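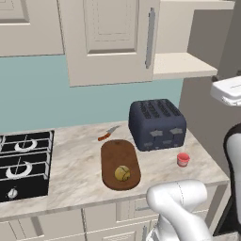
Kandpal 厨房单元常见问题

给要在自己机器上搭 Kandpal 的人看的,也给接手维护的人看。Eltden 这边整理,想到哪写到哪,顺序别太当真。6 月换过一次夹爪模型,旧笔记里跟夹爪有关的参数作废,以本页为准。

装之前要准备什么?

Runbridge 本体、Kandpal 场景包、Istavar 臂的模型包。三样版本要对得上,对不上先别启动。场景包里有个 versions 文本,打开对一遍,一分钟的事。

显卡驱动先更新。驱动太老的话窗口能开,台面大理石纹是一片灰,柜子倒是正常,很容易以为是贴图丢了,跑去重下场景包。下几遍都一样。

磁盘留够。场景包本身不大,占地方的是日志和回放。

装的顺序有讲究吗?

有。先本体,再臂,最后场景。反过来装,场景找不到臂,会自己塞一个占位方块进去,启动不报错,等你发运动指令才报。已经装反了:卸掉场景包,清缓存,重装场景包即可,本体和臂不用动。

清缓存在 Runbridge 的维护菜单里。别手动删目录,里面有标定文件。

第一次启动,臂不动,怎么办?

按下面查,多半停在前两条。

急停状态没清。仿真里也有急停,Istavar 控制器启动默认是按下的。面板上点复位。

控制模式不对。默认是“保持”,要切到“关节”或者“末端”。

臂的名字对不上。场景配置里写的臂名和模型包里的臂名,大小写也算。

还不动,看控制器窗口最后一行。写“等待时钟”就是 Runbridge 处于暂停,按空格。真的有人卡在这卡一下午。

基座位置怎么定?

配置里有 base_pose,默认值是对着灶台和烤面包机中间那段台面的。想挪可以,先小步挪,每挪一次跑一遍可达性检查。

别为了够到吊柜把基座往前顶。基座一靠前,肘部收不回来,会蹭到下面柜子的抽屉拉手。碰撞检测开着会停,关着就直接穿过去,回放里很难看,数据也废了。

要照顾吊柜,抬高基座比往前推好使。抬完记得把下限位一起改,限位是按基座坐标写的。

标定要做吗?仿真里不是天生准的?

位姿是准的,相机外参不一定。换过夹爪模型以后,腕部相机挂点变了,外参还是旧的,画面看着没毛病,抓的时候就是偏。

做法:

一,臂回零位。
二,Runbridge 里选“挂点校验”,选腕部。
三,读偏差。超过 3 毫米就重写外参,没超过就别动。
四,重写完存盘,重启控制器。不重启不生效,这条漏的人最多。

身体上那台相机一般不用管。除非动过支架的参数。

台面上的东西每次位置不一样,正常吗?

正常。砧板、刀、果子的摆放有随机扰动,由种子决定。要复现就把种子写死。

烤面包机和灶台是固定件,不会动。要是烤面包机自己跑了,说明固定标记丢了,看下面“东西自己滑”那条。

果子一开场就往下掉,穿过砧板?

碰撞体没加载。砧板看得见,物理上不存在。

打开“显示碰撞体”,砧板外面应该有一圈线框。没有的话,检查场景包完整性,十有八九是解压的时候断了。有线框还穿,就是步长太大,往小里调一档。

反过来,果子在砧板上抖个不停,也是接触参数的问题。把接触刚度降一点,阻尼加一点,一次只改一个。两个一起改,改坏了不知道是谁。

砧板上的圆东西滚走了,要加摩擦吗?

加滚动摩擦。滑动摩擦加再大它照滚。默认值给得偏低,是早期为了演示滚动留下的,后来没改回来。

刀怎么抓都抓偏?

刀是斜着放的,抓取姿态得跟着刀柄的方向转。默认抓取模板是按正放写的。模板里打开“跟随长轴”。

还有一个坑,刀的原点在刀刃那头,没在柄上。目标点直接用原点,夹爪会奔着刀刃去。要用 grasp_handle 这个标记点。

刀很薄,贴着台面。夹爪下去的时候留一点余量,别让指尖顶到大理石面,顶上了控制器会判过载,然后整条轨迹作废。

柜门打不开,拉手一碰就滑脱?

问得最多的一条,分开说。

拉手是竖的长条,夹爪要转到横着合,从两侧夹住那根杆。竖着合只能蹭到表面。

夹的位置选杆的中段,别夹两头的端帽附近,那里碰撞体有个小台阶,容易被弹开。

拉的时候走圆弧,别走直线。门是绕铰链转的,末端直着往后退,退不了多远就脱手。Runbridge 的“铰链跟随”勾上,它替你算弧线。铰链轴的方向读场景文件,别自己猜左右,猜反了门会往里顶。

夹持力给到上限的一半多一点就够。给满了反而抖。

门开到一半自己往回弹?

铰链关节里有个回弹弹簧,默认开。刚度改成零就不弹了,但是门会变得特别飘,臂一离开还在继续荡。留一点阻尼。

要是改了没反应,看看是不是改的模板、没改实例。场景里每扇门都是单独的实例,改模板要重新载入。
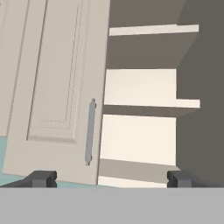

柜门打开,竖拉手,里面隔板空着。夹爪张开,在低处。

柜门开着的时候怎么检查铰链?

每隔一阵子做一次,尤其是批量跑过以后。

门开到位,暂停。看门的下沿和柜体有没有互相嵌进去。打开线框再看铰链那侧,轴线应该贴着门边,离开一截就是被挤歪了。

然后单步往前走,一步一步看关节角。手没碰它的情况下角度还在变,就是阻尼没写进去,或者写进去没存。

最后关门,看能不能关严。关不严,差一条缝,通常是隔板的碰撞体比外观突出来一点,门撞上去了。隔板前沿缩进去一点点就好,外观不用改。

柜子里的隔板能承重吗?能放东西吗?

能放。隔板是固定件,放什么都不会塌。默认清空,要放的话在 spawn 列表里加,指定到具体哪一层。

别只写高度。只写高度的话它会往下找最近的面,结果东西落在底板上,甚至落在柜子外头。写层名。

批量跑,跑着跑着就慢下来了?

日志。默认每一步都写,跑满 1,000 轮以后目录就很臃肿,Runbridge 启动时还要扫一遍。把旧的挪走,别留在工作目录。

另外接触点记录关掉,除非你就是在查接触。查完也记得关。这个开关没有提示,开着就一直开着,谁也不知道。

显存占用一直涨的话,是回放窗口没关。批量跑用无窗口模式。

多久重置一次场景?

每 25 轮整场重载一次,中间只重置物件位置就行。只重置位置快,但铰链和限位的误差会攒下来,时间久了门的零位会飘。

别省这个重载。省下来的时间后面查问题全还回去,我们还过。

夹爪合不拢,或者一边快一边慢?

两根手指是联动的,由一个主关节带另一个。一边快一边慢,说明联动约束掉了,两个都在各走各的。

看模型包里的 mimic 项。换夹爪模型的时候手改过文件的,重点查这里,负号很容易丢。

合不拢的话,先看中间有没有夹着东西。别笑,有时候是很小的碰撞碎片,外观看不见。开碰撞体显示,找一找。

然后看指垫。新模型的指垫是单独的零件,浅灰那块,附着偏移写错的话会往里凸,两边指垫先碰上,手指看上去还留着缝。偏移改回模型包里给的默认值。

夹爪张开宽度够不够?

夹刀柄、拉手、杯子都够。夹烤面包机不够,也别试,它是固定件,夹住一拉臂就报警。

圆的东西从最宽的地方夹,别从上半截夹,会挤飞。

烤面包机的拨杆按不下去?

拨杆是滑动关节,有行程限位。按不动先确认碰撞过滤表里没把夹爪和拨杆写成“忽略”。旧版场景包里就是忽略的,手指直接穿过去,什么也不发生。

穿不过去也按不下去,是弹簧太硬。改软一点,但别改成零,零了它自己会掉到底。

按的时候两指并拢,用指尖平面往下压。张着手指去按,很容易一根压拨杆、另一根磕在机身上,磕上以后末端会歪,压到一半滑出来。

压完先抬高再后退,直接后退会带着拨杆走。

上层搁板够不着?

先跑可达性检查,别凭感觉。报告里红的是够不到,黄的是够得到但是姿态别扭。

靠后的东西多半是黄。比如放在搁板右侧靠里的那个土豆样的圆东西,直接从上面下去会碰吊柜结构,要斜着从前面伸进去。红杯子靠左一些,好拿,拿它练手最合适。

夹爪本体很宽,这点老有人忘。手指能进去不代表本体能进去。规划的时候碰撞模型要选“完整”,选“仅手指”规划出来的路漂漂亮亮,一跑就撞搁板前沿。

从搁板往下走,不要直下。先退出来,离开前沿,在下降。底下就是台面那些东西,直下去正好扫到。 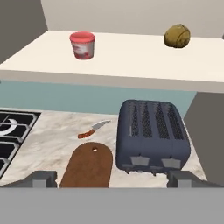

搁板下面特别暗,识别老丢东西?

光照的事。搁板把上面的光挡了,台面比搁板面暗一截。两个办法:加一盏台面补光,在灯光配置里,默认是关的;或者把相机曝光改成按区域测。

补光别给太亮,大理石面会发白,砧板边缘就糊了。

只调图像后处理也能凑合,但你换个场景又得重调。我们不推荐。

改过光照以后,旧的识别结果别混着用,重新跑。

腕部画面里夹爪占了一大块,能藏掉吗?

能藏,不建议。训练和实际执行画面得一致。真要藏,在相机可见层里把夹爪那层去掉,然后在运行记录里写清楚,不然别人接手会疯。

挡得太多影响看台面,就调相机俯角,调完重新做挂点校验。

灶台那边有什么要注意的?

灶架的格子有碰撞体,格子比较碎,算得慢。不用灶台的任务,把灶架的碰撞换成简化盒子,快很多。

旋钮是转动关节,夹住转就行,别推。推了会偏轴,偏了就得重载。

东西自己滑,固定件也跑位?

先看重力方向。有人为了调试改过重力没改回来,东西就全往一边溜。

重力没问题,看固定标记。场景存盘的时候如果物理在运行,有些固定标记会丢,烤面包机和柜体最常中招。存盘之前一定暂停。

已经丢了的,从场景包里拷一份原文件回来最省事。手动补也行,一个一个勾,勾漏了又是半天。

报错 49 是什么?

Istavar 控制器的关节过载。看是哪个关节。

腕部过载:指尖顶到硬东西了,台面或者搁板。抬高一点重来。
肘部过载:姿态太伸,或者碰到下面柜体。
基座过载:少见,一般是拉了固定件。

清错以后臂不会自己回去,要手动发回零。回零之前确认手里没夹东西,也确认柜门没挡在路上。门开着回零,肘会撞门,再报一次,没完没了。

报错写“关节限位冲突”呢?

限位文件有两份,模型包一份,场景配置一份,两边不一样就报这个。以模型包为准,场景里那份删掉就行,删了会自动读模型包的。

穿模了,整个场景炸飞,怎么救?

别急着关。先暂停,存一份当前状态,后面查原因用得着。

然后回退到最近一个存档点。没有存档点就重载。

查的时候倒着单步,找第一次出现互相嵌入的那一步。常见的几种:

门还没关就重置物件,物件生成在门里面。
两个物件的生成区重叠,刀和砧板最容易。
步长被谁调大了,忘了调回去。

修完原样再跑一遍同一个种子,不炸了才算修好。换个种子不炸不算。

换电脑怎么迁?

拷三样:场景配置、外参文件、随机种子表。其余重装。缓存不要拷,路径写死在里面,拷过去一堆找不到文件的提示。

迁完跑自检,自检过了再跑任务。自检会让臂走一遍零位、夹爪开合一次、每扇柜门推拉一次。中途停下来不要强行继续,看停在哪个动作,对照前面的条目。

平时维护做哪些?

每次开机:版本对一眼,急停复位,回零,夹爪空合一次。
每批跑完:日志挪走,存档点清理,看一遍报错汇总。
每次改过模型或者支架:挂点校验,可达性检查,自检。
改过光照:识别重新跑。

改动都写进 changes 文本。写清楚改了哪个文件哪一项,原来是多少。只写“调了下摩擦”等于没写。

能自己加物件吗?

能。模型文件放进 assets,碰撞体单独给一份,越简单越好,凸的最好。直接拿外观网格当碰撞体,跑是能跑,慢得没法用。

质量一定要填。不填默认很轻,夹爪一碰就飞到墙上去。

原点放在物件底部中心,生成的时候才不会半截埋进台面。抓取标记点另外加,命名跟着刀的那个来。

问题没列出来,报给谁?

提到 Eltden 的工单页,选 Kandpal 单元。附上种子、版本文本、控制器窗口最后几行、出问题那一步的存档。截图也行,但光有截图查不了。

标题写清楚是哪个物件哪个动作,“不好使”这种标题排在最后看。

同一个问题别连着提好几单,补充内容直接回在原来那单下面就好,拆开了我们的很难对上。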